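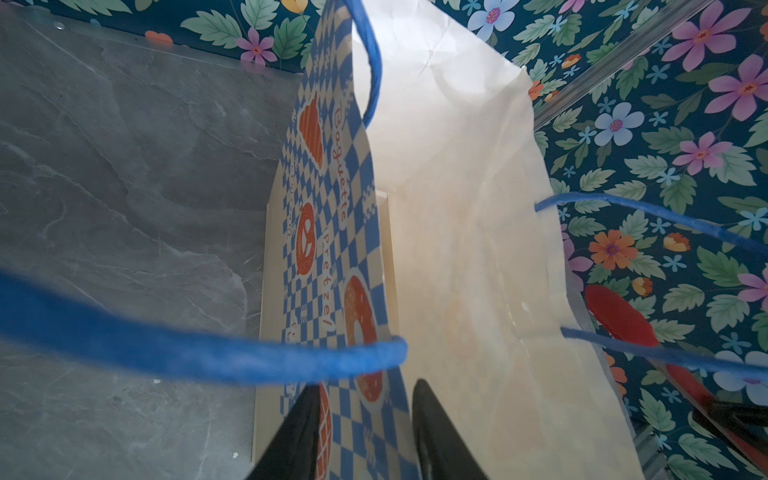 Ticket: handle confused with bag rim in wrist view
Project: Nasis, bag-opening task
Opened: January 5, 2018
Status: open, workaround in use

Problem
The grasp point estimator from Modutix should give one point on the rim of a paper bag. When a rope handle passes close to the wrist camera, the point jumps from the rim to the handle. The near handle looks very thick and blurred at this distance, and its curve is then taken as the edge of the opening. With plain bags without handles I cannot reproduce the fault.

Data
I used the set of 2,319 wrist frames that was labelled in August. I checked 1,000 of them again by hand, only for the rim label. In 8 of these the label itself was on the handle, so the labels are not the main cause.

What I tried
1. Lowered the exposure. No change in the jumps. The inside of the bag became too dark to find the corner fold.
2. Masked everything outside the bag, to exclude the floral pattern and the marble. The point became steadier on the far side, but near the fingers it still went to the blue rope.
3. Retrained with the colour removed. Worse. The checkerboard print on the side panel was now also accepted as an edge in many frames.
4. Added a second class for handles and subtracted it before the rim fit. Better than all the others. The remaining errors are where the rope crosses the rim at a flat angle.

Current workaround
The Nasis branch uses step 4, and the estimate must agree over 2 frames before the fingers may close. This makes the approach slower, but I prefer it for the moment.

Question to the Zindach group
In your report on the Christodoulou method the rim is fitted as a closed curve. Do you fit it before or after the handle is removed? I could not find this in the text. If it is before, please tell me which weight you give to the blurred pixels - the default value does not converge for me.

I keep the ticket open until I have your answer.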